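Home | News | Services | Rates | Contact

Print this page | E-mail to a friend

Changes to soft plastics and packaging collection in Balville

The kerbside packaging trial in Balville moves to its second stage in June. Households on the western side of the rail line will keep the yellow-lidded bin for rigid containers, cans, paper and cardboard. Soft plastics will no longer be accepted in that bin in any form, bagged or unbagged, and must go to the drop-off cage at the Wamau Road transfer station.

The change follows an audit of 46 truckloads tipped at the sorting plant during the first stage. Film plastic was the largest single contaminant by volume. It wraps around the shafts of the disc screens, which then have to be stopped and cut clean by hand. The plant recorded three full stoppages in one shift during the worst week of the audit. Each stoppage holds up the whole line, including the paper and glass streams that have no fault in them.

Bagged soft plastics were meant to avoid this. Under the first-stage rules, residents tied film inside a single bag and placed it on top of the load, where it could be pulled off by hand at the first picking station. In practice the compactor on the truck split most of the bags before they reached the plant. A heavier bag was considered and rejected on cost.

Sin, the contractor operating the plant, has since fitted an air separator ahead of the disc screens. The unit removes loose film at low loadings but is not designed to handle it as a regular input. Film recovered this way is damp, mixed with paper fibre and has no buyer at present. It is baled and sent to landfill.

Material from the drop-off cage is a different product. It is dry, has not been compacted with glass, and is accepted by Flulteck for washing and pelletising. The minimum consignment is 300 kilograms, and contamination by weight must be low enough to pass a hand sort of one bale in each load. Rejected loads are returned at the council's expense.

What goes in the cage

Accepted: bread bags, frozen vegetable bags, cereal liners, bubble wrap, courier satchels with the paper labels removed, and the overwrap from toilet paper and bottled drinks. Items should be empty and dry. They do not need to be washed with detergent — a shake over the sink is enough for crumbs.

Not accepted: cling film used on meat, compostable bags, foil-backed coffee pouches, silage wrap, pool covers and balloons. Compostable bags are a particular problem. They look like ordinary film, melt at a different temperature and weaken the pellet. They should go in the green-lidded bin only if they carry the home or commercial composting mark.

Shopping bags and gift packaging

Most of the enquiries to this office concern shop carry bags and what comes inside them. The rule is to sort by material and ignore the use the item was sold for. A paper carry bag goes in the yellow-lidded bin once rope or ribbon handles are cut off. A bag with a plastic film laminated to the paper goes in general waste. Woven polypropylene bags are neither paper nor soft plastic for our purposes and also go in general waste when they are past reuse. 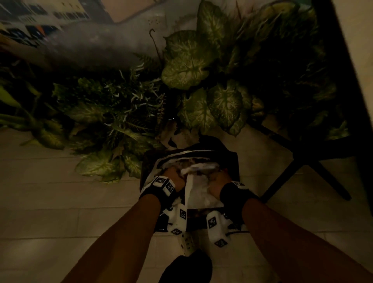 Tissue paper is accepted in the yellow-lidded bin if it is plain and clean. The fibres are short and add little to the value of the bale, but they do no harm. Tissue with glitter, metallic print or a waxed finish is not accepted. The simplest test for wrapping of any kind is to scrunch it in one hand: paper stays crushed, while metallised film springs open again. Tissue in good condition is better kept and used again, as it takes up very little room when folded flat.

Bags of any material should be emptied before they go in the bin. Pickers at the plant do not open closed bags, and a full one is sent to landfill with whatever is inside.

Notices and stickers

A revised bin sticker will be delivered with the next rates notice. The first print run is 1,000, which covers the trial area only. Residents outside it should keep following the sticker already on their lid. Bins with visible film on top will be tagged on the first occasion and left unemptied after a second tag. Tags are cleared at the end of the trial.

The drop-off cage is open whenever the transfer station gate is open. There is no charge for household quantities of soft plastic. Commercial quantities are weighed in and charged at the general packaging rate.

Print this page | E-mail to a friend
Shares: 3 | Comments: 0

Previous item | Next item | Back to newsletter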